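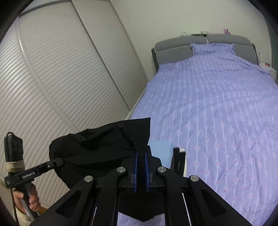

Drakholm heated airer, one winter on

5 min read
Print this page | E-mail to a friend

I put off buying a heated airer for years on the grounds that a radiator is a heated airer if you're stubborn enough. Then we moved into the flat in Maldonado Road, where the radiators are all under windows and behind furniture, and by the middle of our first November there was a pair of jeans that had been "nearly dry" since the weekend before. So I gave in and got the Drakholm, the three-tier one with the zip-up cover, and I've now had it long enough to have proper opinions.

First, it's big. I knew it was big, I'd read the measurements and even held my arms out in the shop, but opened up in a small sitting room it's like having a second sofa that nobody can sit on. Folded it's fine, it goes down the side of the wardrobe and I forget about it. But if you live somewhere with one main room, do get the tape measure out and put some masking tape on the floor before you order. I wish I had!

Putting it together took me one cup of tea. The legs are already on, the shelves click into place, and the only fiddly bit was the plastic clips that stop the middle shelf dropping. One of mine was a bit loose from the start and I've ended up turning it upside down, where it seems much happier. The instructions are all drawings with no words and one of the drawings is of a different airer, so go slowly there.

Now, does it dry things? Yes, but you have to stop thinking of it as a tumble dryer. The bars get warm, you can hold your hand on them quite comfortably, and anything lying flat over a bar dries in a nice stripe along that bar while the rest of it hangs about being damp. The cover makes all the difference. Without it I was turning shirts over before bed and again in the morning, and with it zipped up I put a load in after supper and most of it is ready to wear by breakfast. T-shirts, pants, pillowcases, tea towels, all lovely. Towels want a bit longer. Jeans and hoodies are still jeans and hoodies, and I move the hoods and waistbands on to the top shelf half way through, where it's warmest.

Dark things come out best of all, I've found, or at least I'm happiest with them. My black work tops used to go oddly stiff and a bit faded across the shoulders from being baked on the radiator and they don't do that on here. Shake them out well first, though. If you put anything in scrunched up it'll dry scrunched up, and then you're ironing, and I bought this thing partly so I could stop ironing.

My friend Uyên Mai has the Skidden, which is the one everybody seems to recommend, and we swapped for a fortnight in the new year to settle an argument. The Skidden is sturdier, I'll give her that. The feet are rubber and it doesn't shuffle across the floor when you tug a duvet cover off it. It also has a timer, and I missed it terribly when I gave it back. The Drakholm just has a switch on the lead, on or off, and a little red light you can't see if the cover's down. I've since put mine on a plug-in timer from the hardware shop and it works perfectly well, but at this price I shouldn't have had to.

What I preferred about mine was the cover. The Skidden's is a thin floppy thing with a hole in the top and you have to wrestle it on from above like putting a jumper on a toddler, whereas the Drakholm's zips down the front, so you can have a feel of your socks without taking the whole lot off. The zip is a bit cheap and sticks at the corner. A rub of candle wax sorted it.

There's also a Drernix, smaller and cheaper, with only the one shelf. I haven't tried it. Costel Radu downstairs has one for his running kit and likes it, but he says sheets are out of the question.

On cost, I can't give you scientific figures as we changed supplier in the same month. Our bill didn't make me gasp. It's certainly less than the launderette, where I was spending 49 pounds a month at the worst of it, once you count the big dryers and the bus.

A few niggles. The lead is too short for where I want the airer, so it lives where the socket is. The top shelf sags a little if you put all the wet towels on one side. And you do still need a window open a crack, cover or no cover, or the room goes muggy and the glass streams by morning. I run it with the door shut and the window on its first notch and that's been fine.

I've had no trouble getting help, by the way. A shelf foot cracked and I e-mailed to ask about a spare, and two came in the post within the week with no questions asked.

I've given it 4 out of 5. It would have had the full marks with a timer and another metre of lead. It's folded away now that it's June and the washing's out on the line, and I'll be getting it out again the first week the towels stop drying.

Print this page | E-mail to a friend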